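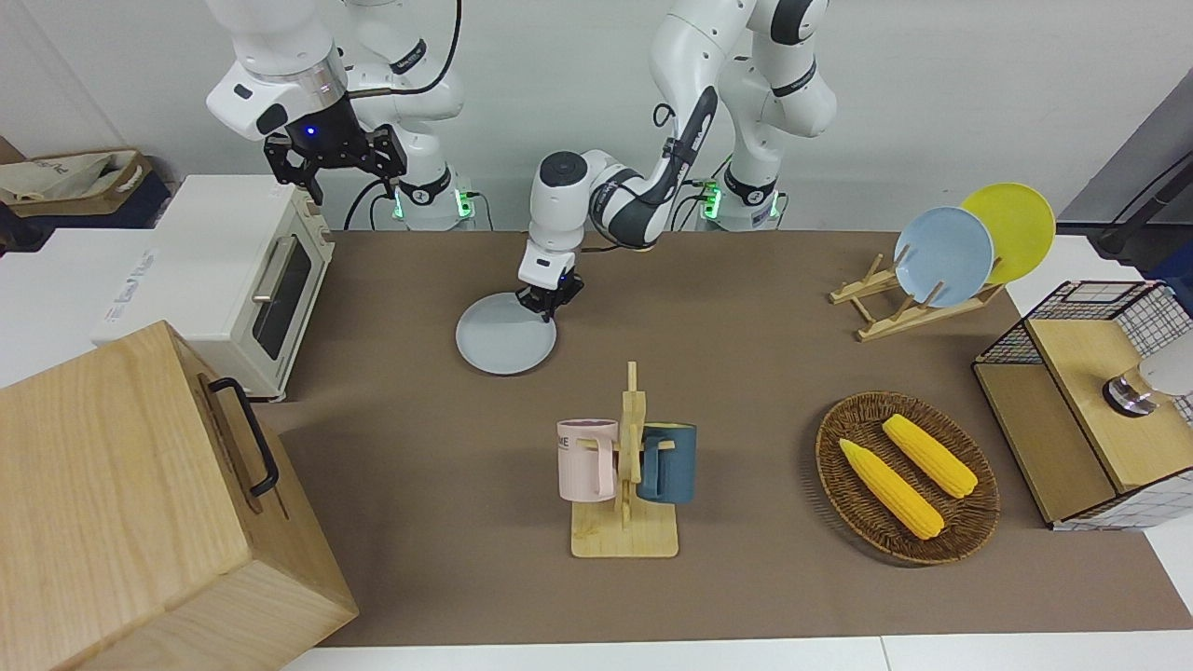
The plate test: one arm has hold of the rim, the other waits over the toaster oven.

Derek Haworth has been promised a kitchen robot since 1,304 was a decent price for a computer. He runs the test bench at Gumley, and he has stopped giving dates. Clearing a table sounds like nothing until you pay for a machine to do it.
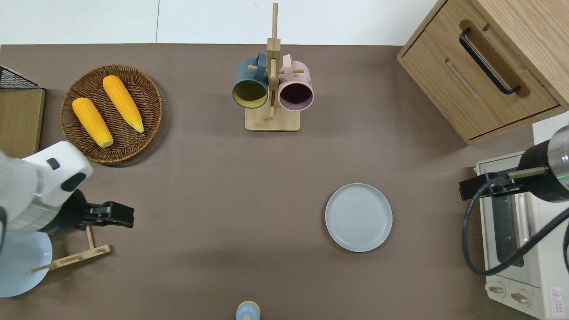 Can a robot put away the dishes yet?
Sometimes, if the dishes are the ones it practiced on and a person stands by to reset them.

Skevunitz, a start-up with a loud sales deck, claims its software handles "any home." Haworth asked for a trial with greasy plates. He was offered a call on Wednesday. 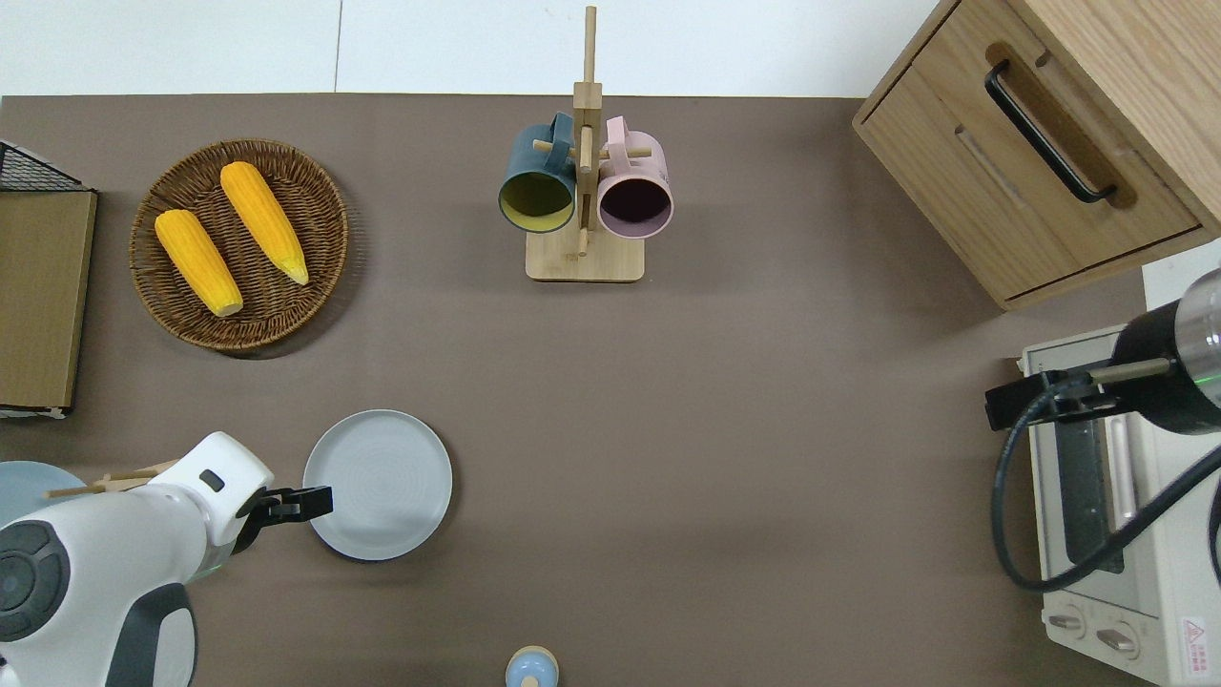 Fingertips at the edge of a gray plate. Flat dishes give a gripper very little to grab.

Benavides, a rival, is more careful and talks about 15 chores, four of them in the kitchen. It wouldn't say how often they fail. My own sink takes me over 24 minutes on a bad night, and I have never needed an engineer in the room.

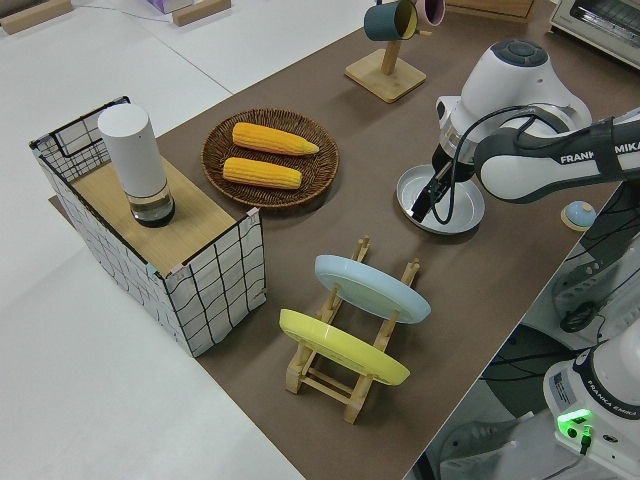

What the shop floor wants

Terurik packs boxes for a living and tried an arm in August. The boxes matched and so did the shelves. It still kept its packers.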